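Stetolar Workshop, Notebook 4
Bench: Baklow tabletop
Entry: January 25, 2022
Kept by: Said Younis

Subject: Replacement tray for the Baklow tabletop, and the tableware set

1. Condition of the old tray

The previous tray was withdrawn from use this morning. Both of its short walls had softened along the bottom edge, and the front wall leaned inward far enough to touch the plate whenever the plate was placed near it. The corners had been joined with paper tape, which lifted from the cardboard over the holiday period. No attempt was made to repair it. The usable lengths were kept for test cuts and the remainder went to paper recycling.

The saved pieces are in the flat drawer under the Brito shelf. They may be used by anyone and need not be signed out.

2. Construction of the new tray

The new tray follows the old arrangement: low walls of brown corrugated cardboard standing on edge, with no separate bottom. The tabletop serves as the floor. A cardboard bottom was considered again and set aside. It would add a step at the edge of the working area, and the last one bowed in the middle after a humid week in April.

Eight strips were cut and the straightest were selected. The short walls are 300 mm long. Cutting was done with the steel rule and a new blade, with several light passes for each cut. The first two strips were cut in a single heavy pass and the corrugation was crushed along one side. These were rejected.

The top edges were left raw. Biren had asked whether they should be covered with tape along their full length, as on the trays in the other room. My view is that full covering takes a good deal of tape and makes the walls harder to flatten again if they curl. The question is left open until the tray has been in use for some time.

Black cloth tape was used for the corners. Each piece was folded over the top of the wall and pressed down on both faces. The back wall has an additional piece near its center, where the strip had a slight bend from storage. The front wall was also taped. The wall there receives the most contact from sleeves and from people reaching in to move the fruit.

Remarks for the next person who builds one:

Wipe the tabletop before taping. The first piece put down today picked up dust and had to be replaced.

Stand the back wall first and work toward the front. Working from the front leaves the last corner in the position that is hardest to reach.

Do not stretch the tape as it is laid. Stretched tape pulls the corner inward overnight.

Press the folds with the handle of the scissors. Finger pressure is sufficient for the first hour only.

3. The tableware and food set

The set in use with this tray consists of the light blue bowl, the matching light blue saucer, the pale green toy apple and the purple toy eggplant with its green cap. All pieces were washed in warm water with a small amount of dish soap, rinsed, and dried with a lint-free cloth before being put out. The eggplant holds water around the base of its cap and should be stood on end to drain.

The bowl and the saucer are listed on the shelf label as "bowl" and "plate." Some earlier entries say "dish," and it is not clear from those entries which piece is meant. From this entry onward, "saucer" and "plate" are both accepted for the flat piece, and "dish" is no longer to be used.

The saucer has a raised ring at its center. The bowl will sit inside or close to the ring if it is lowered squarely. If it is set down off center it rests on the ring at one side and leans. This has been entered twice before as a fault in the bowl. The bowl was checked on the surface plate today and stands level. Any lean should be corrected by lifting the bowl and placing it again, without pushing it sideways, as a sideways push moves the saucer as well.

The surface of the saucer is glossy and shows a strong highlight under the ceiling lights. Turning the saucer makes no difference to this. Moving the lamp at the end of the bench did reduce it, but it also put a harder shadow behind the bowl, and the lamp was returned to its marked place.

The apple stands upright without support. It is not entirely steady, and a light touch on the stem will set it rocking. The eggplant lies on its side and settles on the same part of its body nearly every time, with the cap pointing down and outward. Its position after a knock is therefore fairly easy to predict. The apple is less easy.

4. Layouts tried in the new tray

Several layouts were tried. The principal arrangement is the bowl on the saucer, toward the back wall, with the apple and the eggplant in front. In this arrangement the food can be reached without passing over the tableware, and the stacked pair remains clear of the front wall.

The loose arrangements, with the bowl and saucer apart, use more of the floor. The bowl and the eggplant should not be started side by side in these. The rim of the bowl projects over the body of the eggplant, and when the bowl is brought down again it can come to rest partly on top of it. The same applies in a smaller degree to the edge of the saucer.

The apple is best left by itself near the front, with open floor around it. Placed at the back, it tends to end up in the corner, where there is little room to get hold of it.

The walls stood up well. They were bumped a number of times and moved slightly on the tabletop, almost 2 mm at the right side by the end of the afternoon. The tape had not lifted at any corner. Pencil marks were made on masking tape at the outer corners so that the tray can be returned to the same place. 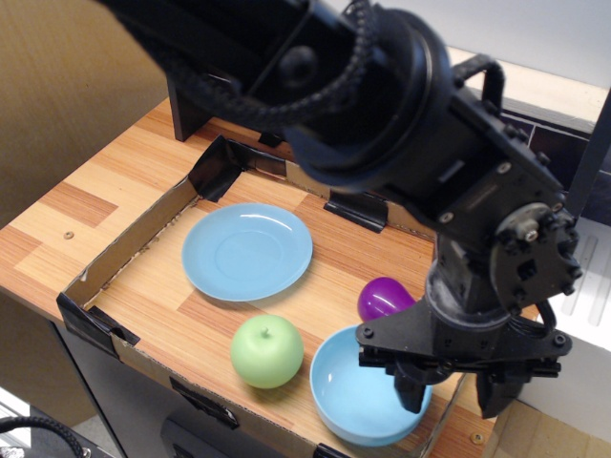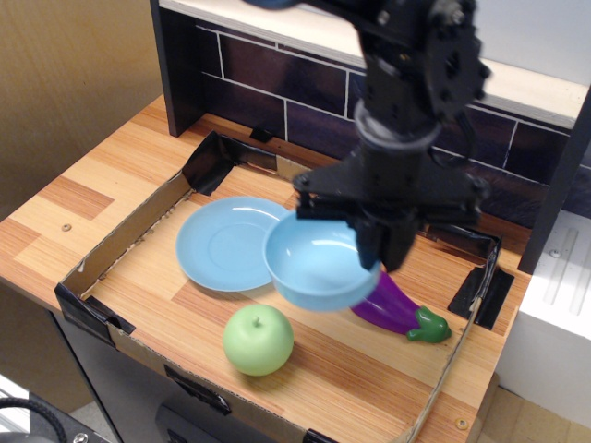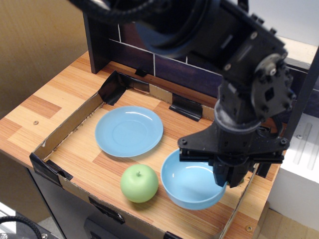
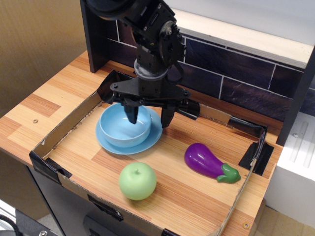 Baklow tabletop, new tray, with the light blue bowl and its matching plate. Bowl stacked on the saucer in the fourth picture only.

5. Outstanding

Replace the shelf label so that it matches the names given in section 3.

Order black cloth tape. The current roll will not cover a second tray.

Check the short walls for lean at the end of the week and record the result on the facing page.

Biren to decide on the top edges.

S. Younis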